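**Idcombe Residence — Notice to Incoming Residents, Section 4: Linen and Personal Garments**

Residents are reminded that the laundry room on the lower floor closes at the evening bell. Garments remaining after that time will be entered in the register under the name of the last person seen with them. The register was begun in 1664 and has never been closed, and the Residence does not intend to close it now.

4.1. Shirts are to be folded on the table. They are not to be folded on the bed, on the stairs, or against the chest while walking.

4.2. A shirt shall first be spread out flat. The sleeves are then brought in, the sides are turned to the middle, and the hem is carried up to the collar. A resident who is called away before the second fold must begin again on returning.

4.3. White T-shirts receive no exemption. Ms. Chelsea Heywood applied for one in June, on the grounds that the garment in question was only ever worn under a sweater. The application was read aloud at supper and declined. 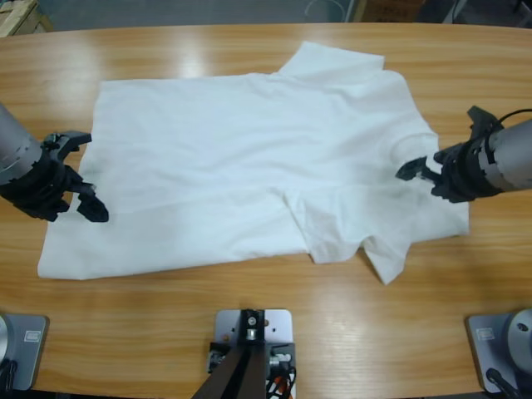 ## Statement of Lungile Matlala, Keeper of the Register

I was asked by the Warden, Mr. Honkanen, to set down what I know of the white shirt.

It carries no name tape. I found it on the table after the bell, spread out and creased, with one part of the cloth turned back over itself. I took this for a first fold, poorly made, and waited for its owner to return. I waited until the lamps were lowered. I then wrote "one shirt, white, short sleeves" and left the space for the name empty, which I had never done before.

Ms. Vuorinen stated that the shirt was not hers. Ms. Heywood stated that it was not hers either, and that she would have said so sooner had anyone asked politely. Ah-rin Geum, who had been with us for 5 days, asked whether it might have belonged to the resident who left for Drirgate in the spring. I replied that his locker had been emptied and signed for. She asked who had signed. I looked, and the signature was mine, but I could not recall his face.

I have kept the register for most of my working life. I can give the glove count for any winter you care to name — and I could not tell her what color his hair was.

## Decision of the Warden

The shirt is to be folded in accordance with 4.2 and placed on the shelf beside the register. The space in the register may remain empty. Should the former resident write from Drirgate, the shirt will be sent to him at the expense of the Residence, with a letter in Ms. Matlala's own hand.

Ms. Geum has asked to do the folding. Permission is granted.

*Martti Honkanen, Warden*
*Aug 31, 2021*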